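Two arms going in on the small-parts line, anyone been through this?

plastero_pete
So it's happening at our place too. I pack game kits at Kitness, second shift, and in May they're putting a pair of arms on the line where the dice and small bits get sorted into trays. There are 11 of us on that line. The plan says 8 stay on packing and the rest "move to cell support", whatever that means on a paycheck. Has anybody's shop done it this way?

marchetti_mo
We did, and I won't sugarcoat it, the boring part went away and so did the chatting. I used to stand next to the same two people all night and now I walk between stations clearing faults (my feet know all about it).

endowed_ed
Disagree with Mo. I was on sorting for years and my wrists were shot. Let the arms have it! What you should fight about is who gets trained, and whether it happens on paid time.

plastero_pete
Paid time, so far. Cosmin from our engineering side has the whole thing running in simulation and he's in this forum, so maybe he'll jump in.
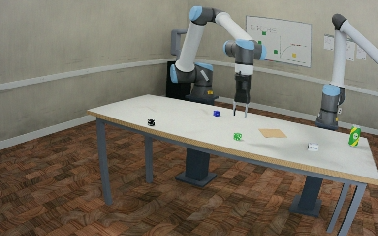
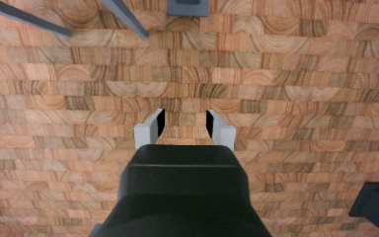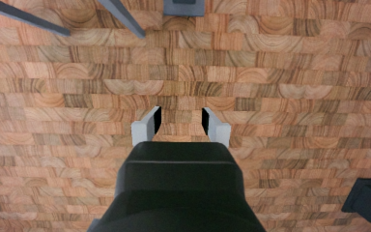
Posted by Cosmin Roman, 4:15 pm
Member, Automation at Work board

Jumping in! All three are sim renders. The first has the dice spread out on the table, and the other two look past the open fingers at the wood surface. Pete, I want the packers in on this before anything gets bolted down. You lot know which parts roll off and which boxes crush. I don't, I've packed one shift in my life and I was terrible at it.

marchetti_mo
Nice of you to ask, but does asking change anything? We got asked too. Then the cell went in exactly as drawn and we spent 19 shifts working around a bin nobody could reach.

Posted by Cosmin Roman, 4:52 pm
Fair. I can move a table in the sim in an afternoon. I can't promise anything about headcount, that isn't my call and I'd be lying if I said it was.

tamsin_kowalczyk
Line lead here, different company. Get the cell support job written down with a pay grade before the arms arrive. We waited, and it took nearly 90 days to get ours sorted. Lovely job now, though, I'd never go back to sorting.

plastero_pete
Thanks Tamsin, taking that one to my lead tonight. Cosmin, I'll come find you at break, I've got opinions on where the trays should go.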